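4.2 Stops during emergency button disassembly

In 2 of the trials the cell went into a protective stop before the contact block had been set down on the plate. Figure 3 shows the wrist view and the overview of the cell.
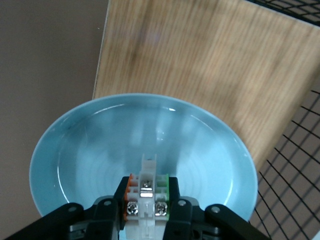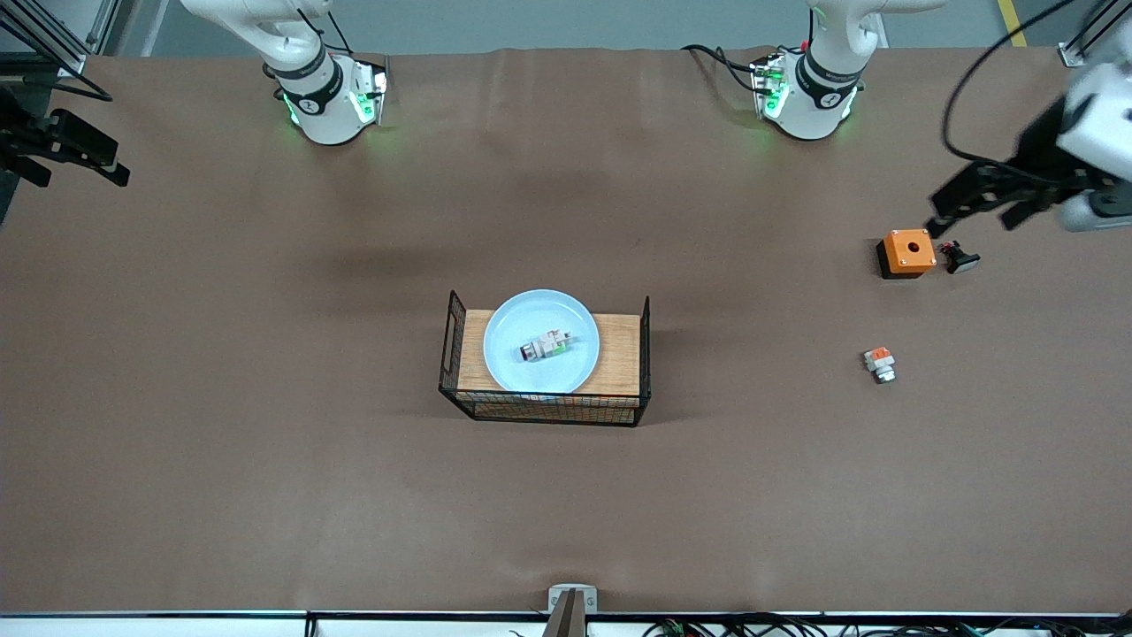

Figure 3. Two-arm cell with the pale blue dish, wooden board and black wire basket. The second view also shows the button parts.

4.3 Cause of the stops

The controller logged fault 815 both times. Avcı traced it to the force limit on the left arm, which had been set for an earlier fixture and never changed. With the dish resting on the board, contact came sooner than the planner expected. Kaczorowski raised the contact height in the Skoltex planner and left the force limit alone. The fault did not come back in later runs.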